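Zellura automatiza la colocación de piezas en su planta de Estdale y reasigna al personal de línea

Estdale, junio – Zellura ha puesto en servicio dos puestos robotizados en el área de preparación de su planta de Estdale. La integración ha corrido a cargo de Cadwaladr, que suministra también el software de control, denominado Mallow.

Los puestos toman artículos embolsados y los depositan con la orientación exigida por el proceso siguiente. Hasta ahora la operación se hacía a mano, en turnos de ocho horas y con rotación cada dos. Durante la fase de validación, el sistema completó 1.549 ciclos supervisados. La capacidad nominal prevista es de 3.000 artículos por turno.

La plantilla del área se mantiene. Los operarios pasan a encargarse de la alimentación de material, la revisión de incidencias y el ajuste de los puntos de agarre, tras una formación impartida en la propia planta. El registro manual en papel desaparece y las paradas se anotan en el terminal del puesto.

«El cambio principal está en la postura y en la repetición del gesto. La inspección sigue en manos de las personas», señala Annatjie Mtshali, responsable de operaciones de Zellura.

Según Kwaku Tetteh, ingeniero de aplicaciones de Cadwaladr, el material flexible obliga a revisar los parámetros con cada cambio de formato – una tarea que asumirá el equipo de línea. 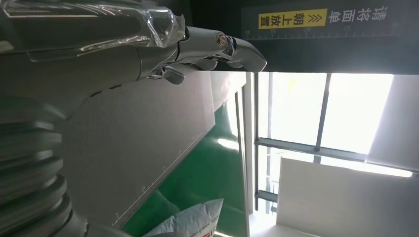
Pinza robótica en la zona de trabajo, con el rótulo «清洁面朝上放置» (colocar con la cara limpia hacia arriba).

Zellura mantendrá un puesto manual en paralelo hasta que concluya la revisión de seguridad. Los procedimientos actualizados están a disposición del personal en la oficina técnica.

Contacto de prensa: Departamento de Comunicación de Zellura, Estdale.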